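Wednesday, 4.15pm
By Sidra Zaidi

Brimudex has added printed tote bags and mugs to its giveaway range, after a busy summer for branded merchandise. Orders start at 154 pieces – down from 219 last year – with one-colour logos included in the price.

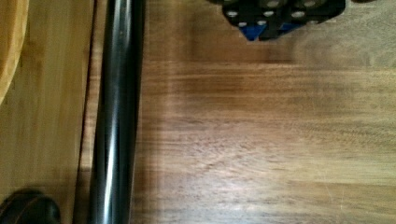 A glossy black rod next to a pale board.

The firm, which bought rival printer Nkuna in spring, says almost 621 customers asked for smaller runs. Artwork proofs back in two days, it says. Rush jobs extra.

New catalouge out in September. Lanyards and keyrings unchanged for now.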